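Paiva marble-effect table, large rectangular

Product code 3122. Bought from Ustusico in November and used daily as a general work and packing surface. Reviewed by Chun-yin Lai.

Summary

A large, pale table with rounded corners and a printed stone pattern. It is flat, easy to clean and heavy enough to stay put. The finish reflects more light than I would like. Score: 7 out of 9 on the scale used for all furniture on this site.

Delivery and assembly

The table arrived in two cartons from the Ustthorpe depot. The top is one piece and needs two people to lift it. Four bolts per leg, hex key supplied. The instructions are a single folded sheet and the bolt lengths are not labelled, so measure them before starting. One levelling foot was cross-threaded and was replaced without argument.

Surface

The background colour is white with a slight lavender-grey cast, warmer under the kitchen lamp than in daylight. Long diagonal veins in grey and beige-brown run across the full top, and I have not found a repeat in the pattern. There are also tiny dark flecks. These look like crumbs, and for the first week I tried to wipe them off.

Strong colours stand out well against it. I use an orange plastic container for wrapped food and a black tray beside it, and both are easy to find at a glance. Clear film and white labels are less easy to pick out if left directly on the top, so packets go in the container.
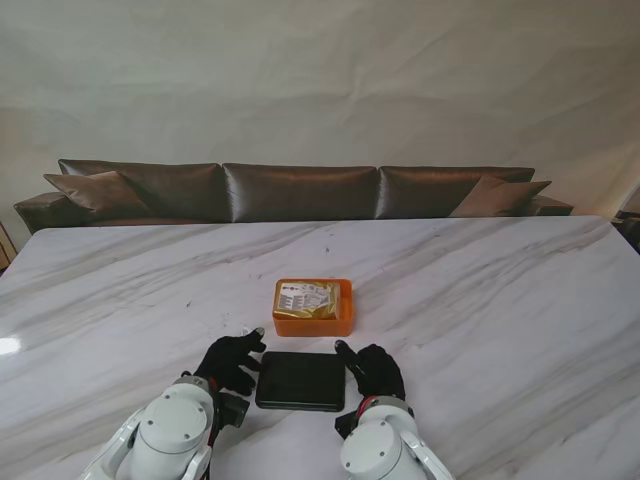
Glare

A lamp placed to one side produces a bright spot on the surface. It has a soft edge and moves as you move. Reading small print on shiny wrapping near that spot is tiresome. Moving the lamp back by 300 mm helped, and a matt shade helped more.

Cleaning and wear

Warm water and a drop of washing-up liquid remove oil, sauce and flour paste. Tea left overnight lifted with a second wipe. I also tried Flamix cream cleaner on a corner of the underside, which dulled it slightly, so I would keep that off the top. No scratches so far from sliding plastic containers. I have not tested hot pans and do not intend to.

Price

I paid 253 pounds including delivery. A matt version is listed at nearly the same price, and I would order that one if buying again for a room with side lighting. The bolts needed retightening once, after a month.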